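Handska project: counting the demonstrations that fail

Most of Nicanor Herrero's working day goes on data he expects to discard. He runs collection for Handska, which trains manipulation policies from demonstrations recorded with hand-held grippers, and his current interest is the rejection rate.

"In the first round we had 2395 episodes," he says. "Tracking dropped out in 201 of them. We had been blaming the operators, and the fault was mostly in where the markers faced." 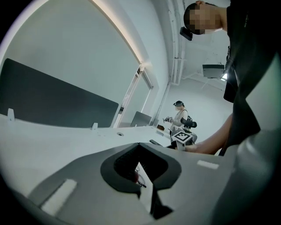

Collection at the long desk, with hand-held grippers and a marker cube.

The grippers carry square fiducial markers, and pose is recovered from these and from the head-mounted cameras. When a wrist turns past a certain angle the marker is lost and the trajectory has a gap. Kerslake, the group's earlier pipeline, filled such gaps by interpolation. Herrero stopped that in April.

"Interpolation gives you a smooth path -- it does not give you the path the hand took. The policy then learns the smoothing."

Its replacement, Plilon, cuts an episode at the gap and keeps both parts if each runs to 200 samples or more. Shorter parts are dropped.

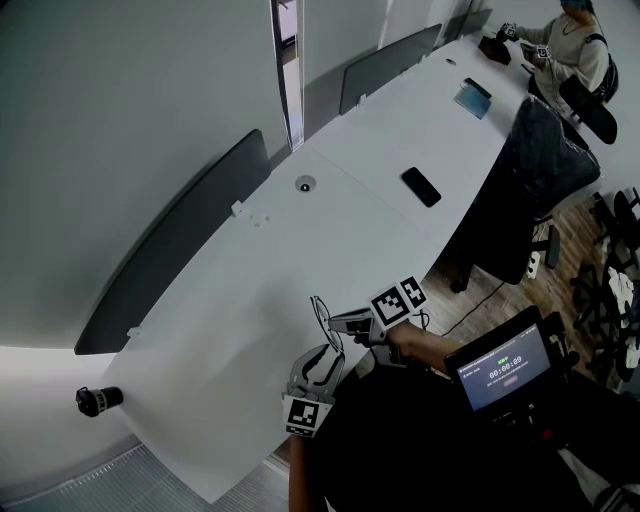
Manipulation Data Team, Pavier Laboratory

Asked whether several operators at one desk affect the result, Herrero is cautious. "One person's arm can cover another person's marker. We log it as occlusion and treat it the same way. I would not claim more than that yet."

The comparison between cut and interpolated data has been run on a single task, picking and placing small objects. Policies trained on the cut set made fewer late grasps. Herrero wants a second task, with both hands in use, before the figures are released.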